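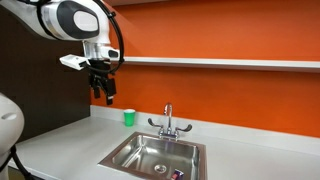
4. Recording at the sink station

Read section 3 first if you haven't zeroed the arm today. This part covers cup tasks only (counter to sink, sink to counter, counter to shelf). Plates are in section 5, still being written, ask Yasmine.

Two people per session. One drives, one logs. Don't do both yourself, the labels come out wrong and Rachid has to go through them by hand.

4.1 Before you start

1. Power on the arm from the wall side. Wait for the controller to finish its checks. Takes a minute or so.

2. Open the Zivorent recorder on the station laptop. Log in with your own name, not "admin". We can't sort by driver if everybody is admin.

3. Load the task list for the day. Tuesday list is different, it has the long shelf tasks.

4. Move the arm to the start pose. Gripper over the counter, left of the sink, fingers pointing down and OPEN. Well above the top of the cup.

5. Check the cable loop at the wrist. Turn the wrist slowly both ways to the soft limit. Cable should swing free and come back. If it pulls tight anywhere, stop and re-clip it.

6. Wipe the front of the wrist sensor. Dry cloth only. No spray.

7. Stand the cup upright on the counter near the backsplash, left of the faucet. That's the home spot. Later episodes move it, first one of every block starts from home.

8. Take a reference frame (F2). Compare with the last one from the same block. Light should be close. If the orange wall looks washed out, lower the exposure one step and shoot again.

Note: things lying in the sink are OK for cup tasks as long as you pick "clutter: yes" in the scene tag. Don't move them halfway through a block. Either it stays for the whole block or it's out for the whole block.

CAUTION: Water off at the valve under the counter before the arm is powered. The gripper is not sealed. Neither is the sensor.

4.2 Recording an episode

1. Logger reads the task out loud. Driver repeats it.

2. Logger presses Record. Wait for the tone. Driver does not touch the handles before the tone.

3. Drive the task at a normal speed. Slow is fine, stopping is not. A pause over 2 seconds gets cut by the filter and usualy takes the whole episode with it.

4. Come down on the cup from straight above. Side grasps are a separate task code, SG. Don't mix.

5. Close the fingers once. If you miss, open, back up, try again, keep recording. We want the retries. Tag it "recovered" if you got there and "fail" if you didn't.

6. For sink tasks go around the spout, not over it. The gooseneck is taller than it looks from the driver's seat. Keep clear of both lever handles too.

7. Let go, lift, return to start pose. Fingers open. Logger presses Stop.

8. Tag right away. Success / recovered / fail, plus clutter yes or no. Don't save up tags for the end of the block.

9. Reset by hand. Logger does it, driver keeps hands OFF the handles. Move the cup to the next position on the list.

Six episodes make a block. After each block swap driver and logger.

CAUTION: Never reach under the gripper while the status line says LIVE. Press Hold, say "hold" out loud, then reach.

CAUTION: If the arm touches the faucet press the stop button. Don't try to drive it off. Tell Sebastian before you restart, even for a light tap.

4.3 What to change between blocks

Change one thing per block:

- cup position
- cup upright or on its side
- arm start height (high or low, see the list)
- clutter in the sink, yes or no
- shelf empty or with one item on it

Leave alone: camera exposure once a block is running, the room lights, anything on the Bevex mount. If the mount is loose that's a job for Mounir, the offsets have to be redone after.

Note: a boring episode is a good episode. No fancy curves, no showing off. The model copies what you do, including the wobble.

4.4 Saving and upload

1. Close the block. The recorder shows a count. Should say 6. If it says 7 you recorded a reset by accident, play them back and delete the wrong one.

2. Play back the first and last at double speed. Look for dropped frames and a tag that doesn't match.

3. Press Upload. Leave the lid of the laptop open untill the bar is gone.

4. Write the block number on the sheet by the door with both your initials.

The May set closed at 822 episodes after cleaning. Most of what got thrown out had a missing tag, the driving was fine.

4.5 Quick problems

No tone after Record: recorder lost the arm. Close it, reopen, redo the reference frame.

Fingers close but the log says open: gripper needs re-zero, section 3.

Wrist picture frozen, arm still moves: stop recording, mark the episode fail, reseat the sensor plug with power OFF.

Upload stuck: leave it, don't press again. Message Janaína with the block number.

Arm drifts down in Hold: stop button, power off, end of session. Sebastian again.

Next: section 5, plates and bowls.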